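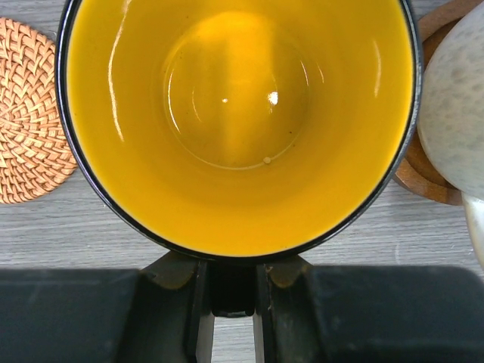 PRE-PURCHASE INSPECTION CHECKLIST: TABLETOP HANDLING CELL

Site: Grendthorpe
Completed by: Olaia Tejada
Date: Oct 4, 2018
Purpose: to decide what must be replaced, what can be kept and what goes into the March equipment budget.

Marking: P = pass, A = accept with comment, F = fail, N = not checked.

1. Gripper fingers

1.1 Fingers fitted as a matched pair - P

1.2 Coating on fingertips - A
Brownish patches on the upper faces of both tips. I can't say from looking whether the black coating has gone or something has been picked up from the ware. Wipe with a damp cloth first. If the colour stays, treat as coating loss and order a replacement pair.

1.3 Edges free of chips - A
Small chips and scuffs along the top edge of the left finger. None has been measured. Maddocks want a new pair quoted whenever there is edge damage, and Embridge will accept re-coating if the edge is still straight. Get both prices before choosing.

1.4 Spare pair held on site - F
No spare in the cabinet. Budget for one pair as a minimum, two if the delivery time from Maddocks is still 40 days.

1.5 Finger fixings checked for tightness - N
Torque driver away for calibration. To be done before the order is signed off.

2. Handling of ware

The present test set is cups and mugs with glazed interiors, plus coasters. The Pirnik line will carry the same kinds of item, so any finger we buy has to suit them.

2.1 Ware empty before handling - A
No liquid in the pieces checked. One yellow-glazed cup has a tiny pale speck at the foot of the inner wall, which may be residue. Wash the set before the acceptance trial.

2.2 Grip on handle - A
A short, thick handle gives the fingers something to close on.
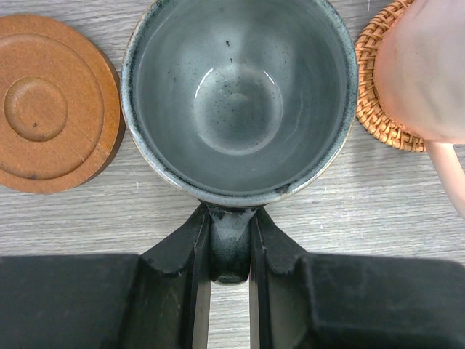

Slim handles need their own trial, and the supplier should be asked for a minimum handle thickness in writing. Embridge's quotation gives a maximum opening and no minimum, so it can't be compared with the other two as it stands.

2.3 Grip on rim - N
Thin rims are the main risk to ware. The soft-pad option adds 84 to the price of each finger pair, and pads are a consumable. If rim gripping is wanted on the Pirnik line, put pads under running costs and leave them out of the capital request.

2.4 Clearance between neighbouring items - A
Coasters and ware stand close together. This is fine for a trial. For the line, state a minimum spacing in the specification, otherwise the supplier will pick one that suits the quoted cycle time.

3. Work surface

3.1 Surface level - P

3.2 Surface condition - F
Grey wood-grain top with many fine scratches, several specks and one bright white mark that looks like a chip or a bit of paint. The longer scratches run diagonally across the grain.
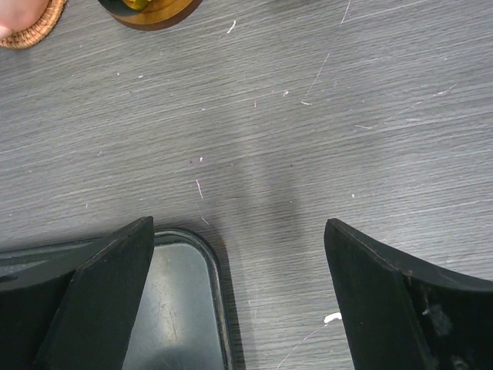
I would not re-use this top for the new cell. Marks this pale on a grey ground will be a nuisance when the vision supplier sets thresholds, and there is no way of telling new damage from old. Options are a replacement top in plain matt finish or a fitted mat. The mat is cheaper, at 78 against a figure for the top that I am still waiting for, but it must be fixed at all four corners or it will creep.

3.3 Tray - A
Rim sound where visible. Light scratches on the inside. Keep, and do not budget for a new one this year.

3.4 Coasters and mats - A
Wooden and woven types both in use. The woven ones have an uneven surface, so height settings taken on wood should not be carried over. Choose one type for the acceptance trial and write it into the order.

4. Lighting

4.1 Even light over work area - A
Glossy glazes throw back bright spots. Ask for a diffuser as a separate line on all quotations. Embridge include one, Maddocks do not.

4.2 Shadow from gripper - A
The gripper shades the near part of the work. Acceptable for manual set-up. Raise with the vision supplier.

5. Paperwork for the purchase file

5.1 Quotations on like-for-like basis - F
See 2.2 and 4.1. Send the same item list to both firms again and to the third bidder.

5.2 Service terms - A
Visit charges are shown, parts are not. Ask for a parts price list fixed for 3 years.

5.3 Risk assessment for new cell - N
Cannot be started until the guarding layout is agreed.

Actions before order
Clean and recheck fingertips (1.2).
Tighten and record finger fixings (1.5).
Rim grip trial with and without pads (2.3).
Price for plain matt top (3.2).
Reissue item list to bidders (5.1).

Result: not ready to order. Reinspect items marked F and N only. Signed, O. Tejada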